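Spending the robot money (on paper, so far)

I have a budget! A real one, with a total at the bottom and a column for shipping, which I forgot last time and paid for dearly. The total is $3,791 and it has to cover everything the home robot project needs through March.

My first draft put nearly all of it into the arm. I'd been staring at the Skikura page for weeks and had talked myself into the big one with the longer reach. Then Imtiaz Samarakoon read my sheet and asked what I planned to run the simulator on. Good question. My old desktop takes forever to load a furnished room, and the simulator is where all the work is happening right now.

So I went back in and spent an evening moving around the virtual bedroom, thinking about how much reach I need between a nightstand and a bed with a toy in the way.
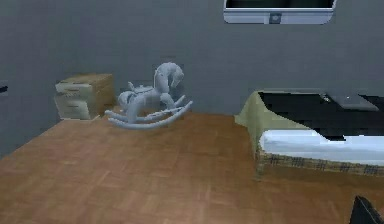 What's on the list now

Graphics card, used: $404. Wahyudi Majimbun found it and it's the best deal on the sheet by a mile.

Gripper from Prutano: $83 for the plain one. The version with force sensing is lovely and I want it badly, but it can wait.

Arm: the smaller Skikura, which leaves room for spare cables and a proper power supply (I've learned).

Mobile base: still open. I like the Hidayat because the wheels can be swapped, and parts come from Wadutden, who have always answered my emails fast.

The base is where the simulator is earning its keep. It costs me nothing to try a wider footprint in the same place, and it's so much fun! The larger room has chairs, a table, a rocking horse and drawers at different heights, so there's plenty to steer around and plenty to reach for. 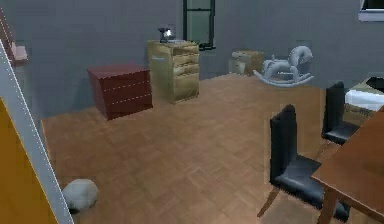
The simulated room, with the red dresser and the taller tan chest along the back wall.

I've got five base layouts left to try before I order anything. If you've run a Hidayat on wood floors, please leave a comment and tell me which wheels you picked. I'm leaning toward the soft ones.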